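August, late, kitchen table

I have decided to learn the accordion. I am writing this down so that there is a record of when I was still cheerful about it.

The instrument is a secondhand Mertens, red, with a smell like the inside of an old suitcase. The shop in Zastorness wanted 700 for it and I paid 700, having prepared a whole speech about how much less I was willing to pay. The man said the price, I opened my mouth, and out came "sounds fair." The case was extra. I paid for that too. On the bus home it had its own seat and I stood.

First practice was before breakfast. You are supposed to start with the right hand alone, then the left hand alone, and put them together only when each one can be trusted. My right hand got through a scale. My left hand can't see what it's doing, because the buttons are on the far side, and so it goes by feel, and what it felt was mostly the wrong button. One of them has a little dimple in it to tell you where you are. I found it once. We had a nice moment and I haven't been able to find it since.

The book that came with it is the Fedel method, first volume, and the first page says a beginner should expect 2000 hours before playing in front of others "with ease." I did the sum on the back of the gas bill. At half an hour a day I'd be at ease in just under eleven years. By then the neighbors will have moved, possibly in a group.

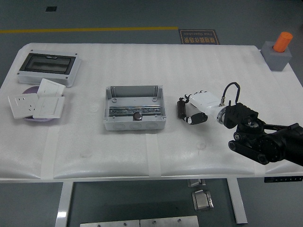
Second practice was after lunch, with the window shut. I tried "Waltz for the Left Hand," which has 3 chords in it and a drawing of a goat. The bellows are the real trouble. You have to pull and push evenly, and to change direction where the tune wants a breath, and I change direction when I run out of arm. The result is a waltz that stops to think. I also learned not to wear a shirt with buttons. I'll leave that there.

Looked at new ones online afterward, which was a mistake. There's a Drirnness in black with a strap that is padded all the way around, 1499, and I spent a good while persuading myself that my problem was the strap. The reviews say it has a "warm, forgiving tone." I would like to be forgiven. But I'd feel silly owning two accordions and half a waltz, so I closed the page. Then opened it once more to check the color. Still black.

Shoulders sore tonight in a place I didn't know was part of playing music. The dog from next door barked through the whole evening session, but he barked in time, more or less, and I am choosing to take it as interest.

Things for tomorrow: find a chair without arms. Cut the nail on the left thumb. Look up how to oil a strap, and whether you're even meant to. Ask at the library if they have the Fedel book on disc – the page with the goat says "listen to track four" and I have no track four, only my own version to compare with my own version.

Played the scale one last time before bed, very quietly. It came out clean going up. I put the thing back in its case before I could try coming down.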